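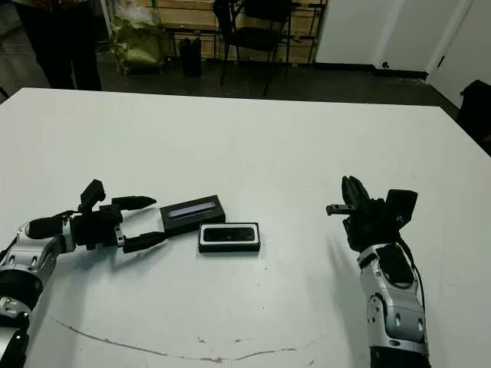 Most marks on a white tabletop come off with less effort than people put into them. The trouble starts when someone reaches for the scouring powder first and takes the shine off along with the stain. Before you clean anything, wipe the surface with a damp cloth and look at it from a low angle near a window. A faint curved line running across a white top may be a crack or only a scuff, and the two need different treatment. Run a fingernail across it. If the nail catches, the surface is broken. If it glides over, you are probably looking at something left behind by a shoe, a chair leg or the bottom of a pan.

Scuffs

Start with dish soap and warm water. Leave the wet cloth on the mark for a couple of minutes, then rub along the line with light pressure. If that does nothing, make a paste of baking soda and water, thick enough to stay where you put it, and work it with a soft cloth. Rinse twice. Baking soda dries to a film that shows up as dull patches the next morning.

A white pencil eraser will take off black rubber marks. Pink ones can leave color behind.

Melamine sponges work well on scuffs, but they are a very fine abrasive. On a matte top this hardly matters. On a glossy one you will see a flat spot, so try the underside of the edge first.

Hairline cracks

Keep water out of them. A crack that gets wet every day will swell the board underneath, and once that happens the top has to be replaced. Dry the area well with a hair dryer on low, held a hand's width away, then fill it with a white laminate repair paste or a clear two-part epoxy, depending on what the top is made of. Press the filler in with a plastic card and scrape off the extra before it sets. Tape on both sides of the crack makes this neater.

We used Ratis filler on a kitchen table in Asside and it has held up through a winter of daily use, though the white was slightly bluer than the table. If you can, buy two shades and mix them on a jar lid.

Ink, tea and turmeric

Ballpoint comes off with rubbing alcohol on a cotton ball. Dab it and change the cotton often so you don't spread the ink.

Tea rings need the baking soda paste again, left on for 21 minutes or so under a piece of plastic wrap. Set the kitchen timer – it's easy to forget and come back to a crust.

Turmeric is the hard one. Wash off what you can, then put the table in direct sun for an afternoon if it can be moved. The yellow fades by itself. Do not use bleach on a top with a crack in it.

Glue and tape

Warm it up with the hair dryer and roll it off with your thumb. What remains will usually come away with a few drops of cooking oil, followed by soap. Old masking tape may need two rounds.

Day to day

Felt pads under anything heavy with hard corners. Lift things, don't slide them. Most long scuffs come from a box or a mixer being pushed across to make room. Keep a trivet on the table all the time and you'll use it; keep it in a drawer and you won't.

Car wax is sometimes suggested for dull tops. It does bring the shine back for a month or two, but it should not be used where you roll out dough or prepare food. Leave it for desks and workbenches.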